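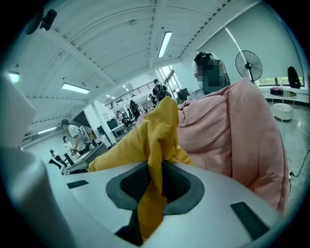

Keegan Mudgway
Handling and Gripping, notes for week 2 (Brurkby, Ngui Building, upstairs lab)

Cloth, and why it makes a fool of a good gripper

Last week was boxes, tins and the dreaded tennis ball, and I think most of you came away feeling rather pleased with yourselves. Good! Hang on to that feeling, because cloth is where it all gets slippery. A box has the same shape after you've picked it up as it had before. A duster hasn't. You close on one corner, lift, and the rest of it swings, folds, slides off the table or comes up wearing somebody's pencil case.

These notes cover what I said in the lecture (and a few bits I meant to say and forgot), then the practical, then what I want in your write-up. Bring them with you in print or on a tablet, as the signal upstairs is hopeless.

The two grippers

We're comparing the Gilov hand-held, the white one at the top of these notes, and the Pernum, which stays bolted to the arm by the sink. Please don't unbolt the Pernum. Somebody did that in September and we spent a whole afternoon finding the washer.

The Gilov is a tool you hold and move yourself, with a camera on it looking out over the body. I like starting with a hand-held one because you can't blame the arm. If the cloth slips, then either the grip was poor or your hand moved badly, and after a few goes you can usually feel which. It's also quick. You can try a silly idea, see it fail and try the next one before the arm would have finished going back to its home position.

The Pernum is a plain parallel gripper with flat pads. It closes squarely, it opens squarely, and it does what the controller tells it every single time, including when what you've told it is daft. On stiff things it's lovely. On a thin duster the pads can shut with no cloth between them at all and the controller will still happily report a closed grip. More on that in a minute.

I've been asked which one is better and I'm going to be annoying about it: I want you to have your own answer by the end of the practical. Mine changes depending on the cloth.

What the camera gets

Have a proper look at the view from the Gilov before you come in, because you'll be staring at views like it for most of the session. The lens is very wide. Those ceiling beams curve right over, the corners go round and dark, and there's an awful lot of room in there for a camera whose main interest is the bit of cloth just in front of it.

That's the trade. With a wide lens you keep the cloth and the gripper in view together, so you can see the mustard folds rising and also the end hanging down into the dark opening. A narrower lens would give you more detail on the folds, and you'd lose everything to the sides. I've used both and I'd pick wide for this job, grumbling slightly.

Now think about how you'd get a computer to find the cloth. The easy answer is colour, and with a yellow cloth lying against a pink blanket, colour does rather well. Swap in a pink duster and you'd be in trouble straight away! So would you with a pale grey one, which would get muddled up with the gripper body and the floor. I don't mind you using colour in the practical, but say so in your write-up, and say what would break it.

The other thing I'd point at is the quilting. Soft folded stuff in front of more soft folded stuff is a rotten case for anything that hunts for edges. Every crease is an edge. Your software can't tell which creases belong to the thing you're holding unless you give it some help, and movement is the best help going. Wiggle the gripper gently from side to side and look at what moves along with it.

People move too, of course. There are people at the desks and over by the tall window in that view, and a busy background will set off a simple movement check all day long. My usual fix is to ignore everything outside a patch close to the gripper. It's crude, and it works well enough for us.

A word on lights. We've got tube lights overhead and daylight coming in through the windows, and the camera tries to balance the lot. If you point it at the bright window, the cloth goes dark for a moment while it sorts itself out. Fix the exposure by hand before your first run and write down what you set. If you change it halfway through, start the set again (sorry).

The practical

Work in pairs, one person on the gripper and the other on the notebook, and swap at the half-way point. You get 12 lifts with each gripper, using the same cloth for both.

Drop the cloth from elbow height so that it lands in a heap. Don't arrange it. I know it's tempting to tease up a nice peak for the gripper to grab, and I can spot it in the results, so leave the heap alone.

Pick a point to grab before you move. Say it out loud to your partner, who writes it down: top of the heap, nearest corner, wherever. Close, lift clear of the table, and hold while your partner counts off the seconds. Then write down one of these:

Held - the cloth came up and stayed up for the whole count.
Slipped - it came up and then moved in the grip or fell.
Missed - the gripper closed and the cloth stayed where it was.
Dragged - it went sideways and never properly left the table.

Dragged is the one people leave out, and I find it the most useful of the lot. Plenty of it usually means you're coming in too flat. Try a steeper approach on the next set and see whether it changes.

On the Pernum, start with the closing force on the lowest setting and the speed limit at 30 per cent. Leave the speed where it is. You may raise the force one step at a time, once per set at most. Hands well clear while the arm is live, hair tied back, lanyards off, and the person nearest the stop button has no other job.

About that closed grip message. The controller knows the pads have stopped moving, and that's all it knows. With a tin, the pads stop early and you can tell there's something between them. With thin cotton the gap is so small that full and empty look nearly the same on the readout. I went back through my own log for the spring runs, over 700 lifts, and I'd trusted that message far too much in the early ones. Look at the camera view before you write Held. Please.

If you finish early, fold the cloth in half and do it all again, or try the tea towel from the drawer (it's thicker and I think rather more fun). A stiff cloth flatters the Pernum no end.

Your write-up

A side or so, in ordinary words. I'd like your results table, a paragraph on each gripper, and one lift that surprised you, told properly: where you grabbed, what the cloth did, what you think went on. I'd much sooner read a good account of a miss than a page of percentages.

Put in the settings: force steps, exposure, which cloth. If you used colour to find the cloth, or the patch trick, say how you chose your numbers, even if the answer is that you fiddled until it looked right. I do that as well.

Before next time

Charge the Gilov and put it back on its shelf with the lens facing the wall. Wipe the Pernum pads with the dry brush, never the wet wipes, which leave a film that makes cotton slide about for days.

Next week we go on to bags and the horrible business of handles. If you've got a carrier bag at home with soft loops, bring it along, and I'll bring the stiff ones.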